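Tirby Text Normalizer

Tirby cleans up plain-text product listings before they go into a search index. It reads one listing per line, fixes encoding damage, converts units to a single system and writes the result to standard output. It does not translate, summarize or correct spelling.

Version 7 replaces the old rule engine. Rule files written for earlier versions still load, but the "strict" keyword is ignored and a warning is printed for each use.

Requirements

A C compiler and make. There are no other build dependencies. The test suite also needs a POSIX shell.

Input

Lines must be UTF-8 and up to 2,000 characters long. Longer lines are passed through unchanged and reported on standard error with their line number. Empty lines are kept so that output lines match input lines one to one.

Fields are separated by tabs. The first field is the listing ID and is never changed. The second is the title, the third the category path. Everything after the third tab is treated as description text, including any further tabs.

Category paths use a slash with no spaces. The shipped category file comes from the Jerulik catalog and covers office furniture, floor coverings and toys. Sample listings are in the samples directory.

Office furniture / tables; toys / plush

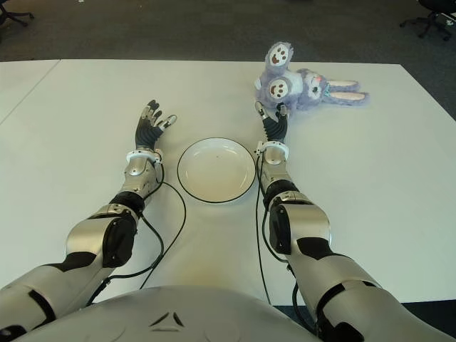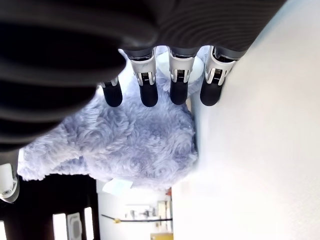 Units

Lengths are written in centimeters and weights in grams. Inches are recognized as "in", "inch" or a double quote directly after a digit. The bare word "in" is converted only when a number comes before it and no number follows – "set of 18 in 70 colors" is left alone. Fractions such as 1/2 are read as decimals only when a unit follows.

Color names are lowercased and mapped through colors.txt. Compound names are kept whole, so "dark gray" is not reduced to "gray". Both spellings, "gray" and "grey", map to "gray".

Exit codes

0: all lines processed
1: at least one line passed through unchanged
2: rule file could not be read

Known problems

Double quotes used as quotation marks after a digit are still read as inches. The Pavlović rule set avoids this by requiring a space after the mark, at the cost of missing some real measurements.

Memory use grows with the size of the rule file – the Prirkov rules load slowly on small machines. A compiled rule format is planned for August.

Maintainer

Zorica Stojanović. Please attach the input line and the rule file to any bug report.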